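We use cookies to improve your experience. By continuing to browse you agree to our cookie policy.

Still waiting for the robot that tidies the bedroom

July 11, 2023

The promise is older than most of the people making it. A machine will come into your home, pick the clothes up off the floor, fold the towels and leave you to your evening. Every few years the date is moved back and the video gets better.

The latest video comes from Treludeo, a young firm that showed its housework robot to reporters in May. In the film, it folds a bath towel in the time it takes to boil a kettle. In the room, with people watching, it was given 29 items from a mixed basket and folded five of them to a standard my mother would have let pass. The rest were dropped, rolled into a sausage or handed politely to an engineer.

Treludeo says this is progress, and compared with its last machine it is. But five out of 29 is a poor return on a device the size of a fridge, and the basket had been put on a bare table under bright lights. Few of us keep our laundry that way.

Cloth is the trouble. A mug is the same mug whichever way up you find it. A towel has no shape of its own until somebody gives it one, and it takes a new one each time it is touched. Put it on a patterned rug, next to a quilt with a pattern of its own, and even deciding where the towel stops becomes a job of work.
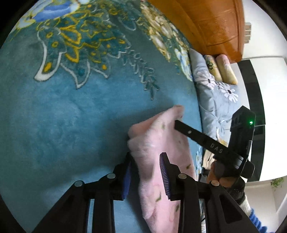
The fashionable answer is to collect more examples. People do the chores by hand, holding a gripper like the one a robot would use, and the recordings are fed to the software in the hope that it will pick up the knack. Rees, which supplies such recordings to robot makers, says its library now covers 644 homes. It would not tell me how many of them had children in them.

I don't doubt that the method works up to a point. What bothers me is how readily a person's skill gets counted as the machine's. When a human hand closes the jaws, a human has already picked the corner, judged the weight and noticed the sock underneath.

The shop floor is supposed to be easier. Clevar, a parcels firm with a warehouse outside Plallard, tried a picking arm on soft goods for one shift and logged 467 stoppages. It has kept the arm for boxes, where it does well, and gone back to people for jumpers.

Treludeo plans home trials next year and has asked for households to sign up. I put my name down. I have also bought a second laundry basket.

Back to top | Contact us | Copyright 2023. All rights reserved.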